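Utwood supplies and calibrates water meters for rural irrigation schemes, caravan parks and small councils. The firm was registered by Amna Qureshi, a hydraulic engineer, and is still owned by its staff.

## What we do

Most of our work is on mechanical and electromagnetic meters between 50 mm and 300 mm nominal bore. Services fall under two headings.

**Supply and installation.** We size the meter from the licensed flow and the pump curve, check the straight pipe available upstream and downstream, and specify strainers where the source is a river or open channel. Pipework is fabricated off site and flanged up in one visit where access allows.

**Verification.** Installed meters are tested in place against a clamp-on reference instrument. Meters that fall outside tolerance are removed, stripped and returned to the bench. A written report is issued for each meter, with the as-found and as-left error at each test flow.

We do not drill bores, service pumps or give advice on licence trading.

## Records

As of 6 October 2015 our register held 3,124 meters. Each entry carries the serial number, bore, site reference, seal numbers and full test history. Owners may ask for a copy of their own entries at any time, at no charge. Entries made before the register was computerised have been keyed in from the paper cards – the cards themselves are kept in case of a query.

## The Noranico bench

The gravimetric bench at our Noranico workshop handles meters up to 200 mm. Larger units are sent out to a contract laboratory, which adds some 30 days to the turnaround. The bench is shut down each December for recalibration of the load cells and replacement of the diverter seals. Work received during the shutdown is logged and queued in order of arrival.

## People

Amna Qureshi is managing director and signs all verification reports. Junaid Magsi runs the bench and is the contact for test flows, tolerances and disputed readings. Field crews work from two depots, Paracha and Skisuvine. Paracha covers the northern channel systems, Skisuvine everything south of the river. 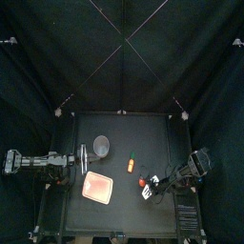
*Work surface with cup, board and carrot, between two arms.*

## Working with us

Quotations are valid for 30 days. For a sizing quotation we need the maximum and minimum flow, the pipe material and outside diameter, and a sketch with distances to the nearest bend, valve or pump. Photographs of the site help but do not replace the sketch.

Travel is charged from the nearer depot. Call-outs for a stopped or leaking meter take priority over scheduled verification – if your booking is moved for this reason, the office will ring with a new date.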